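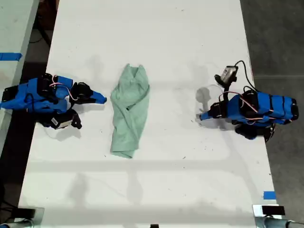
*2 min read*

**1/** Right, the Treswood. Been promising this one for weeks. Electronic wind thing, looks a bit like a recorder that's been to art school. Had it on loan since the start of the month, goes back tomorrow. Quick thoughts before the post goes.

**2/** No reed, no real mouthpiece to speak of. Breath sensor up top, touch pads where the holes would be. Fingering is *nearly* recorder. Nearly. My left thumb hates me

**3/** Sounds. Damo did the built-in ones, same people who did the little Trevaskis organ box, and you can tell. Low pipes lovely. Breathy, bit of grit. The "brass" is a kazoo in a bucket, avoid

**4/** Lag. Everyone asks. Over the cable I can't feel any. Wireless, yes, a bit, on fast stuff. Slow tunes fine. Wouldn't gig with it wireless

**5/** Battery: they say a full day, I got an evening and a bit. Charges off any old phone plug tho so whatever

**6/** Price. £353 if you order before September, then it goes up. Case is extra!! A soft bag with a zip. Come on

**7/** Played it at Siketden open night, through the house PA. Feedback: none, obvs, no mic. Sound desk very happy. Two people asked what it was, one asked if it was a vape

**8/** Editing sounds on the thing itself is misery. Tiny screen, 2 buttons, menus inside menus. Use the laptop editor, it's plain but it works and it dosen't lose your changes

**9/** Would I buy? If you already play recorder or whistle and want to practise with headphones on, yes. Sax players, try one first, the pads are very close together

**10/** Demo clip going up tonight once I've cut out the dog. Questions below, will get to them after tea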